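Table-setting helpers wanted at Domum, Wostonness

We're looking for 5 friendly people to join our table-laying study this summer! Domum is a small home-life project, and we'd love to know how people like their everyday crockery set out, wiped down and put away. If you've got strong feelings about where the side plates go, so much the better.

You'll come along for 2 sessions, lay a few simple tables your own way (plates, bowls, a bit of fruit, whatever you fancy from the shelf) and then chat with us over tea about why you did it like that. It's relaxed and we really do enjoy the conversations.

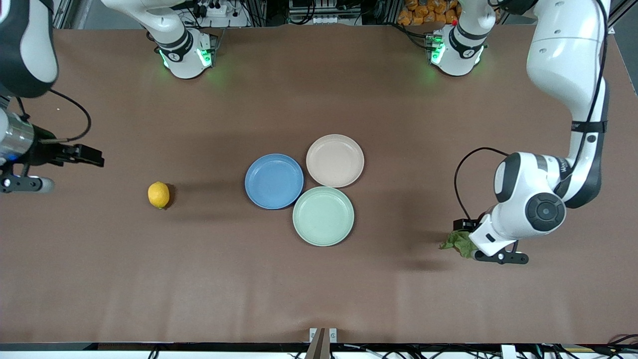
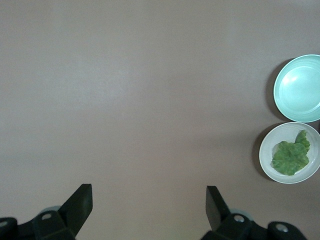 Do I need any experience in catering?

None at all. Anyone over 18 who lays a table at home is welcome, and left-handers are especially wanted this time.

Sessions start in May and we pay £69 for each one, plus your bus fare. The room is on the ground floor at Rivadeneyra House, step-free from the street. To put your name down, write a few lines to Fredy Londoño at the Domum desk by the end of April and tell him which mornings you can manage.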